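Forums > Shop Floor > Storage and Fixtures > Staging molded parts on open shelves

New Posts Search Members Rules Log In

Staging molded parts on open shelves

treltbridge_qc
We stage black molded shells on yellow shelving between trim and assembly. Long hollow part, raised rim, shallow tab near one end. Current practice is to lay them on their sides in a single row, same spacing, long axis close to parallel with the shelf edge. Pins and small white discs go on the tier below.

Second shift wants to nest the shells to save room. I pulled the reject log for February: 93 rejects out of 3397 staged, nearly all for scuffing at the rim. The log does not separate shelf damage from trim damage. Before I change the layout I would like to hear how others handle matte black parts.

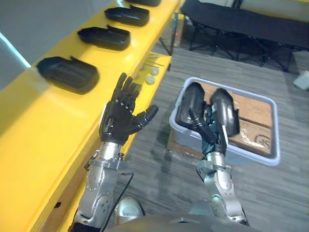
Shelf depth is not the constraint. The constraint is that the assembler takes the nearest part first and the rest of the row does not move up. By the end of a row the reach is long and parts get dragged across the shelf.

wisby_lane
Don't nest. Rim on rim is the worst contact you can give a matte finish. We ran nested for 1157 parts and went back to a single layer. The marks were short arcs that matched the rim radius, so there was no argument over the source.

If the drag is the problem, turn the row so it runs toward the assembler and put it on a slide-out tray.

shelfpin44
Disagree on the tray. A slide-out tray gets pulled hard and anything lying on its side will rock. Fixed shelf with a thin liner. We use Widico ribbed mat, cut to length, held at the ends with tape. Replace it when the ribs flatten.

wisby_lane
Rocking is a matter of tray speed. Fit a damper. The mat collects trim dust between the ribs and then you have an abrasive under every part.

shelfpin44
Vacuum it at shift change. It takes 3 minutes.

barajas_tooling
Two separate issues here. For scuffing, check whether the marks are on the down side only. If they are on both sides, the shelf is not the cause and you should look at trim.

For small parts, I would not leave pins and discs loose on an open tier. Pins laid side by side stay put until someone bumps the upright. Shallow bins with a front lip, one per part number.

treltbridge_qc
Marks are mostly on the down side, but I only checked the ones still in the reject cage. Bins for the pins are on order. The discs may go in the same rack if the lip is high enough.

I will line one shelf and leave the next one bare, same row spacing, and log them separately. No nesting for now.

Comments (3)

gr_fixtures: Mark the part spacing on the liner with paint pen. Otherwise it drifts within a week.

oldpress: Ours stand on end in a slotted rack. Slower to load, almost no rim damage.

shelfpin44: Slotted rack won't work with a tab near the end unless you cut a relief for it.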